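Cell 21: set-up and upkeep of the drinks bench

Gallery, Lunov workshop pages

Cell 21 is a two-arm bench cell used for drink and snack handling. The mechanical build was done by Moleter and the control wiring by Fogh. Routine care is now done in house, under job number 1182. The notes cover the work at the bench only. Controller backups and network settings are on a separate page.

General arrangement

Both arms work over the one table, with the teach pendants on the side desk at the left. Before any work inside the frame, both arms are brought to a stop under pendant control and the emergency stop is pressed. Floor cabling is checked first, then the cabling on the arms, then the small items on the table. Working in that order keeps people from stepping over loose coils with their hands full.

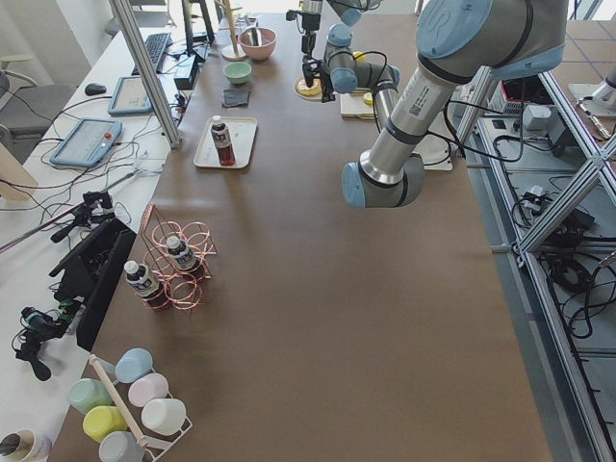 One reader wrote in to say that floor coils should be lifted onto hooks before the arms are powered at all, as a coil that has shifted can pull on a connector at the base without tripping anything. The point is fair. Hooks are on the parts list for the March service, and until they are fitted the coils are checked by hand at each start.

Wrist camera

The wrist camera is cleaned with a dry lens cloth on Friday, before the first run. Solvent wipes are not used, as the front window is coated and the coating lifts at the edges. After cleaning, the exposure is set with the arm over plain tabletop and a bright item in one corner. Clear ice in a pale bowl is a hard case: the edges of the cubes go white well before the rest of the view does. Set the exposure so the facets still separate, then check that soft shading on the table surface has not been crushed to black.

Specks on the view are dealt with by moving the arm a short way and looking again. A speck that stays put on the screen is on the lens. One that moves with the table is on the table. 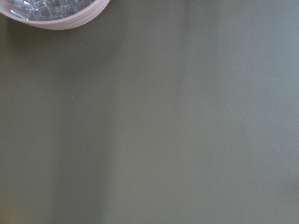
Head camera and gripper plate

The head camera has a wider view and does not need cleaning as often. Its focus ring is locked with a grub screw and marked with paint. If the paint line has split, the ring has moved and the full check has to be done again, logged under form 2716.

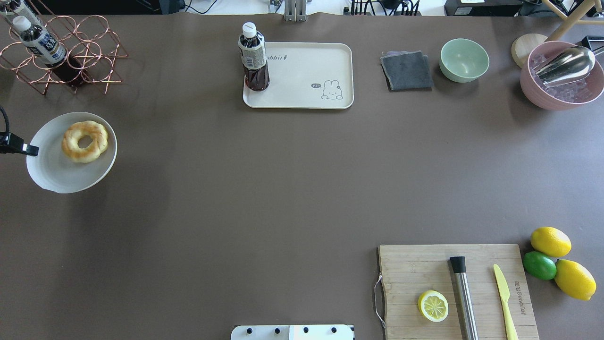 Focus is checked against print already on the bench, so that no chart has to be brought into the cell. Start with large print and work down. The "32" on the bottle label in the rack is the coarse check, and the "hi" beside the rabbit drawing on the tray is the fine one. If the first is sharp and the second is not, back the ring off slightly and come up to focus again from the same side. The bolt heads along the edge of the white gripper plate are in view at the bottom and serve as a quick check that the plate is sitting square. A plate that looks skewed gets its bolts released, seated and tightened in a cross pattern. Thread locker is the medium grade from Daltavier, stock number 1263. The strong grade makes the next removal far too slow.

Cable dress at the wrist

The loop over the forearm has to be long enough for full wrist travel and short enough to stay clear of anything standing on the table. It is set with the fingers pointing down, then tested by turning the last joint to both limits at low speed. Ties are left finger tight until the test is done. Watch the loop closely near the bottle rack, where the clearance is smallest and a low loop can catch on a cap. Trim tie ends flush. Cut ends left proud will wear through the cable sleeve. 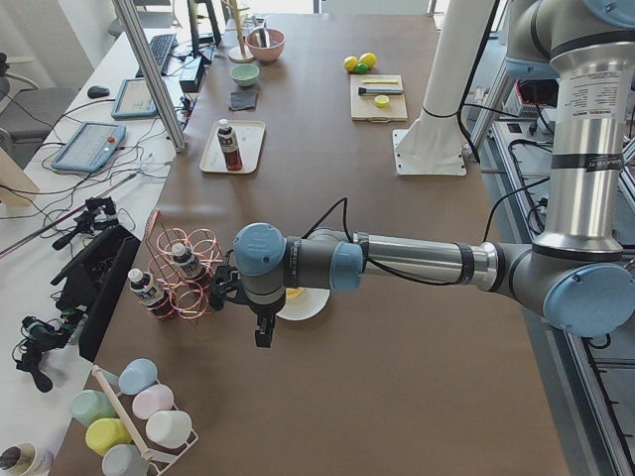 Another reader disagrees with the use of plastic ties at the wrist and would fit hook-and-loop straps instead, on the grounds that straps can be reset without cutters and do not pinch the cable when someone pulls them too hard. Straps were tried on the previous cell and crept along the forearm over a few weeks. They may be tried again with a rubber backing. For now the ties remain, and the sleeve beneath each one is inspected at every service and replaced if it shows a crease.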